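How to Plan a Budget for a Two-Arm Tabletop Robot

Posted May 20, 2022 by Vasanthi Nanayakkara
Filed under: Equipment planning

Most first budgets for a two-arm setup cover the arms and very little else. At Wavside we made that mistake with our first purchase and had to go back for more money before the arms were bolted down. The steps below are the ones we follow now.

Step 1. Write down the tasks

List what you want the robot to pick up, move or hand over during its first months. Put a weight and a width next to each item. A pen, a bag of buns and a full water bottle ask for very different things from a gripper. Leave out anything you only hope to do someday. It can go on a second list.

Step 2. Choose grippers before arms

Check the widest item on your list against the opening of the gripper, and the thinnest item against how well the fingers close. Then add the weight of the gripper to the weight of the heaviest item. The total has to stay under the payload of the arm. Ask for the payload at full reach, which is often lower than the number on the front of the brochure.

The two arms do not need the same fingers. Price each side separately.
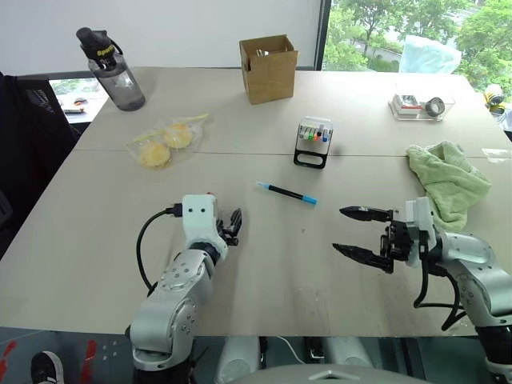

Buy 2 spare sets of fingers per gripper with the first order. Adding them later means another shipping charge and another round of approval.

Step 3. Measure the table

Mark the reach of both arms on the floor with tape, including the area where they overlap. Handover tasks happen in that overlap, so it should be at least as large as your largest item. Two smaller tables joined together are usually cheaper than a single large one, but include brackets to keep them level.

Step 4. Add the small lines

These are the ones that get left out:

Cables, cable ties and strain relief
Mounting plates and bolts
Emergency stop and wiring
Shipping, customs and unloading
Test items, including replacements for food
Staff time for installation and calibration

Our supplier, Lynch, quotes cables separately. Ask yours whether they are included.

Step 5. Get three quotes

Send the same task list to every supplier. We sent ours to Lynch, Viton and Plikthorpe, and the totals were hard to compare until Welington Miranda put them in one sheet with a row for each item. Empty cells showed us what to ask next.

Step 6. Set aside a reserve

We hold back 15 percent of the total. Our first project used more than that, mostly on mounting parts. If your budget year closes at the end of June, ask for delivery dates in writing before you commit the reserve to anything.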